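Flaltemside House, Shared Rooms
Room Safety and Storage Checklist, with comments
Room checked: the Grellero room, second floor
Date of check: February 6, 2024
Form 1054

Marks used: OK, FIX (do it before the next check), ASK (needs a word with the office).

Before you start

1. Door opens all the way and nothing is stored behind it. OK
Opens right back to the wall. In January it stopped halfway, so what a nice change!

2. Clear path from the door to the window. OK
You can walk it with your arms full. I tried it with two pillows and a laundry bag and made it both ways.

3. Smoke alarm sounds when tested. OK
Loud and clear. Test button is stiff, push hard.

Wardrobe and shelves

4. Wardrobe stands steady and is fixed to the wall. OK
Gave it a good push at shoulder height. No rocking at all. This is a tall brown wooden wardrobe and I love it, but tall ones are the first thing I check in any room.

5. Heavy things kept low. FIX
Two full jars and an iron on the top shelf. Please bring them down to the bottom.

6. Bags hung where they can't swing into anyone or slide off. OK
Hung bags near the wardrobe are well clear of head height. Keep them light. Anything with cans or bottles in it goes on the floor of the wardrobe.

7. Shelves not overfilled. FIX
The shelves under the window side and the one below the wardrobe are both crowded. There's a blue patterned bag and a green one there, with a white box next to them, and small things packed in all over. One evening of sorting would do wonders.

Table and small items

8. Tabletop used for sorting, with small things going into a basket or box. OK, with comment
My favorite part of the whole check! The light blue surface wipes down in seconds, and the white plastic basket with the slotted sides is just right for this job because you can see what's in it without tipping everything out. There was a red thing in it that I spotted straight through the slots. Packets and small boxes still need a home, so please give the basket a permanent spot and use it every day.

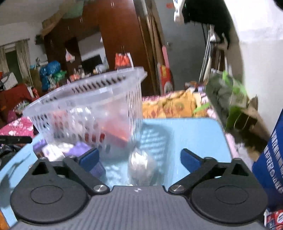 9. Foil-wrapped items checked and labeled. ASK
Anything wrapped in foil should have a name and a date on it. Food goes to the kitchen the same day. If it isn't food, put it in a box with a lid.

10. Plastic bags put away. FIX
Black bags should be folded or tied shut and kept off the floor. They are slippery underfoot, even on carpet. The hook inside the Trevaskis cupboard in the hall is free.

Cords, screen and window

11. Screen stands level, with nothing leaning on it. OK
Nice and stable. Dust the vents at the back next time.

12. Power strip not overloaded. OK
Rated at 2121 watts and only the lamp and the screen were plugged in. Lovely.

13. Curtain clear of any heater. OK
The beige curtain hangs well away. Portable heaters over 500 watts are still not allowed in these rooms.

14. Window opens and latches. FIX
Opens fine. The latch needs two tries. A drop of oil first, then tell the office if it still sticks.

Result

Four items to fix, one to ask about, the rest OK. That's the best sheet this room has had, and the fixes are all small. Well done to everybody who moved things off the floor!

Spare baskets are in the Brurnau store, bottom shelf. Sign the sheet by the door if you take one. Leave this form in tray 400 when the fixes are done.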